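Clearing up after guests

I always mean to do the tidying the same night, and I never do (my own fault, I start talking at the door and then it's eleven o'clock). So it was morning coffee first, then a slow start on the front room, with the kitchen radio turned up so I could hear it from the sofa.

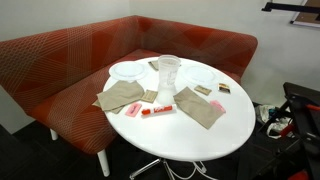 My rule is napkins first, then plates, then anything with liquid in it, carried one at a time to the sink! The cushions get a good thump after that. I still love that orange fabric, even if my sister's choice would have been gray.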